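PERKBERG, 11/12/2021

**Urance Tenants' Group Questions Redix "Zero Standby" Claims**

The Urance Tenants' Group today asked Redix to publish the test results behind its "Zero Standby" household savings plan, now being sold door to door in Perkberg. The plan costs $4 a month. Redix says it will cut the power homes waste on idle electronics and pay for itself by February.

We would like to believe that. So far we have seen a brochure and a chart with no units on it.

The group asked its members to send in their electric bills from before and after signing up. We received 197 pairs of bills. Of those, 37 showed a drop larger than the monthly fee. The rest showed a smaller drop, no change or an increase, and a mild fall may explain some of the good ones. 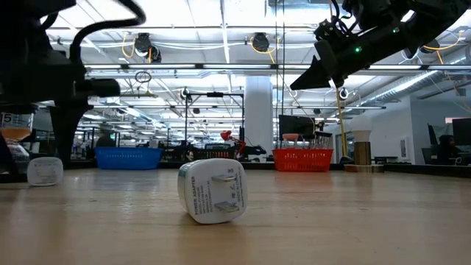 Redix has told customers that results "build over time." It has not said how much time, or what a household should expect to see on a bill when it does. The company also promises "up to 100 percent" less standby waste — a phrase that covers zero percent just as well.

Unplugging things you aren't using is sensible, and it's free. Our doubt is about paying a monthly fee to be reminded of it.

We are asking Redix for three things: the full test data, a plain refund policy, and an end to automatic renewal. Our letter went to the company's office on Samuel Street last month and has not been answered.

Members who signed up and want to cancel can pick up a form letter at the group's office during regular hours. Bring a copy of the contract, including the back page.

**Press contact:** Urance Tenants' Group, Perkberg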